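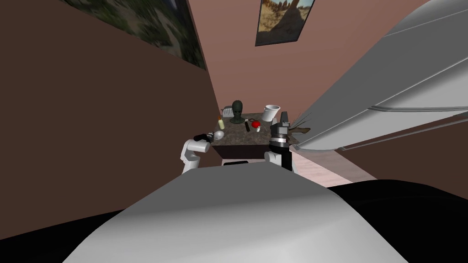
Small table with a dark speckled granite top, landscape paintings on two of the walls.

Ticket: Player listed as free agent while still under contract
Product: Pradow squad manager, club edition
Opened by: Sølve Lindholm, club secretary, Grunent FC
Opened: Wednesday, November 6, 2019
Priority: High (set by customer)
Status: Closed, fixed

Sølve Lindholm wrote:
Our captain, Minoru Takagi, is showing on the public site as a free agent. He is not a free agent. He signed a new deal with us in August, I was in the room, there was cake. The site still has him under "Out of contract, open to offers," and the club down the road has now made an offer. He is flattered and I am less so. Please put him back.

I have tried logging out, logging in, clearing the browser, and using my wife's laptop. I have also tried editing his profile, but the contract box is locked and tells me to ask my administrator. I am my administrator.

Anikó Simon (support) wrote:
Hi Sølve, thanks for the details, and sorry about the captain. Could you tell me whether the renewal was entered as a new contract or as an extension of the old one? They are separate buttons. Could you also check whether anybody else in the squad has the same trouble?

Sølve Lindholm wrote:
I used the button marked "Renew." I now see there is a button below it marked "Extend." I would love to meet the person who felt we needed both.

Squad is 26 players. I went through all of them over lunch. Two are wrong: Takagi and our backup keeper, Yuto Fukuda. Fukuda has had no offers and would like it known that he is available to be flattered too.

Anikó Simon (support) wrote:
Thank you, that helps a lot. I can see both records. Passing this to Emiko Hayashi on the data side. In the meantime I have hidden both players from the public free agent list, so no more calls should come in through us. They will look as if they've vanished from the squad page as well until this is done.

Sølve Lindholm wrote:
They have vanished from the squad page as well. Takagi's mother has phoned.
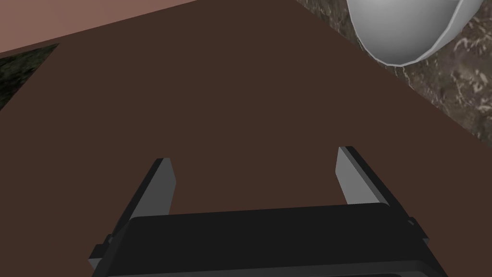 Emiko Hayashi (data) wrote:
Takagi has two contracts on file, the old one and the renewal, and both are marked as the current one. The public page shows whichever it reads first, and it read the expired one. Sølve, if you open his record in the club view you'll see the two date bars standing side by side with a space between them, like the fingers on that gripper, when the second should begin where the first leaves off. The expired bar is a plain medium gray, close to the inner face of the left finger, and the active bar should be green. Yours are both gray. The second never turned green as it was still waiting for the first one to be closed.

What I've checked so far:

Renewal date saved correctly: yes.
Signed form attached: yes, upside down, but attached.
Old contract closed on renewal: no.
Club permission to close old contracts: no. It was removed in the summer update, which explains the locked box.
Same thing at other clubs: checking now.

Sølve Lindholm wrote:
So the button I pressed starts a new contract and leaves the old one for me to close, and I am not allowed to close it. Have I got that right?

Emiko Hayashi (data) wrote:
Yes.

Sølve Lindholm wrote:
Good, I was afraid it was something I'd done.

Emiko Hayashi (data) wrote:
Update. I ran the check across the whole player database, roughly 4,000 records. Evenis Town has the same fault on its left back, who renewed by the same route. Sugiyama Athletic is clean, though I gather they do renewals on paper and type them in at Christmas. I've closed the old contracts by hand for Takagi, Fukuda and the Evenis player. Sølve, please reload the squad page and tell me what you see.

Sølve Lindholm wrote:
Both are back and both are green. Fukuda is listed as a striker. He is delighted and I am leaving it until Saturday. However, Takagi's player card now looks odd on the big screen in the clubhouse. His photo is leaning.

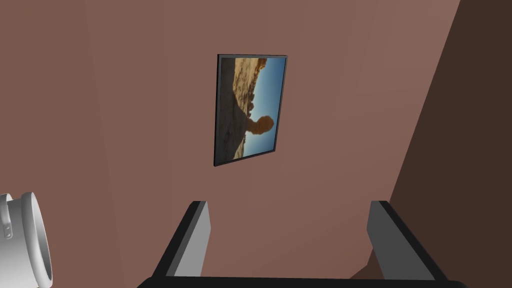

Anikó Simon (support) wrote:
The leaning photo is a separate fault, but I'll keep it on this ticket so you don't have to fill in the form again. When a player comes back from hidden status, the card reloads with the "matchday" style, where photos are set at an angle with a thin black border. On a wide screen the angle gets stretched, and the result is a portrait that sits about as level as the framed picture on the mauve-brown wall looks from down there. Go to Display, then Cards, and choose "Standard." You will have to do it once for each of the two players. The border will stay, which I'm told is a feature.

Sølve Lindholm wrote:
Done. He is upright. The members' bar applauded, though there was a match on.

One last thing. The offer from down the road is still sitting in our inbox on your system with a button that says "Accept" and another that says "Consider." Is there one for no?

Anikó Simon (support) wrote:
Open the offer, scroll to the bottom, choose "Archive," and pick "Player not available" as the reason. Please don't press "Consider," as it sends the other club a thank-you note and puts the player back on the free agent list.

Sølve Lindholm wrote:
How quickly does it send the note?

Anikó Simon (support) wrote:
Right away. Have you pressed it?

Sølve Lindholm wrote:
I have considered.

Emiko Hayashi (data) wrote:
Offer withdrawn from our end and listing removed. The note had gone out, so I've sent the other club a correction. Takagi is green, under contract and off the list. I've also given the club view back its permission to close old contracts, and "Renew" will now close the previous one by itself from the next update. Fukuda's position can be changed under Profile whenever you're ready.

Resolution: Duplicate current contracts closed by hand on three records. Club permission restored. Card style reset by customer. Ticket closed at customer's request.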